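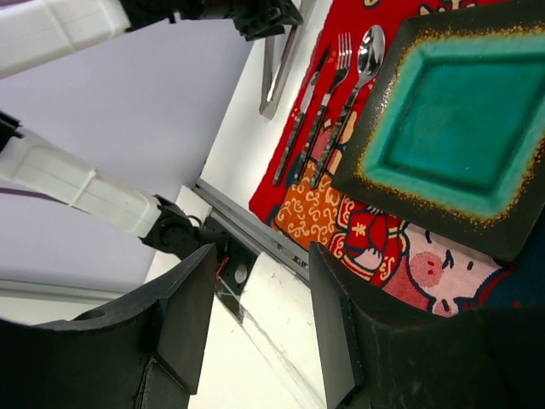 The table-setting task is the second of the assignments in the Rowbotham Student Robotics Program, and teams should complete it before they request time on the competition bench. The robot is expected to lay out one place setting on a placemat, working from a stack of items at the side. The order of the cutlery matters for scoring: knife, fork and spoon lie parallel on the red placemat, with the spoon nearest the plate. The tongs stay on the white table surface, off the placemat, and are not scored in this task.

Before you begin

Book the bench through the Plakari sign-up sheet. Each team receives 70 minutes, including setup. Load the Gilis control software on the team laptop and confirm that the wrist camera feed appears before the arms are powered.

Step 1. Set the home position

Move both arms to home and save the position under your team name. Check that no cable is pulled tight when the wrist turns fully in either direction.

Step 2. Teach the grasp points

Open the gripper fully and lower it over the handle of the first utensil. Close slowly until both fingers touch, then save the point. Grasp by the handle only – a grip on the tines or the bowl of the spoon is recorded as a fault. Repeat for the other utensils.

Step 3. Teach the plate

The plate is lifted by its rim. Set the closing force to 5 on the Gilis scale and do not raise it without permission from the bench supervisor.

Step 4. Run and record

Run the full sequence at low speed once. If it finishes without a fault, run it at normal speed and enter the result in the team log. A team passes when it has recorded 5 clean runs in a row. A run that takes longer than 189 seconds does not count as clean.

After the session

Return the arms to home, switch off the power and put the items back in the bin marked Virkach. Team logs are kept until the final event in December.

Questions about scoring should be sent to the program office in writing.

Last revised 6/2/23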